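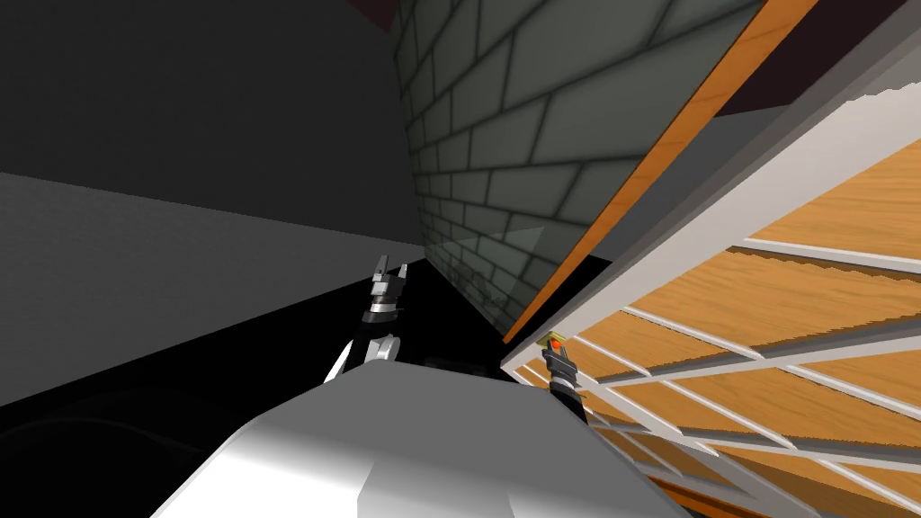 Hello, and thanks for clicking on the page everybody skips! I'm Misaki Fujimoto and I started Pimus, which writes the software that sits between a robot and the job you'd like it to do. We don't build arms and we don't sell them. If you've already got one and it keeps stopping short of the cupboard, we're the people you want to talk to.

I used to work on timetabling for trams, of all things, and I still think planning is planning. You have a lot of moving bits, they mustn't bump into each other, and somebody wants the answer now. I wrote the first version of our planner in my spare room in Fluvberg, and it was dreadful. It could find a path, but such a silly one that my sister asked if the robot was dancing. We've come a long way since (she still asks).

There are nine of us now. Four work on Carska, our motion planner, and the rest of us look after Tabrizi, which is the simulator, the replay tools and all the odd little scripts that hold the two together. Nearly everything we do happens in simulation first. We put a two-armed robot in a rendered room, give it something awkward to deal with, and watch from wherever we like – over its shoulder, or right down by the fingers.

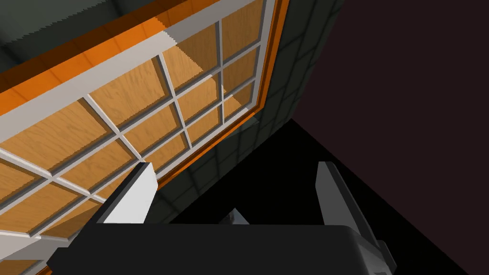 Thin bars and gaps are my favourite sort of awkward. A plain wall is easy: keep away from it. But a grid of narrow bars with a surface behind it asks much harder questions. Does the planner treat the whole thing as one solid slab, or does it know there are holes? How close can a fingertip go before the collision check gets nervous? And does the perception side agree with the planning side about where the edge is? Those two argue more than any couple I know, and a good part of Tabrizi is there so we can sit down and see which of them was wrong.

Our test set has 207 rooms in it and every change to Carska has to go through the lot before it's merged. It runs overnight, so mornings here begin with tea and a page of red and green. None of the rooms are pretty, I'm afraid, as we spend our time on the geometry and leave the lighting alone.

We take on small jobs as well as big ones, and we're happy to look at a log file before anyone mentions money. We also run an open day every May, with cake, where you can have a go at breaking the planner yourself. Last time 26 people came and they found two proper bugs! Drop us a line through the contact form if you'd like to be told the date.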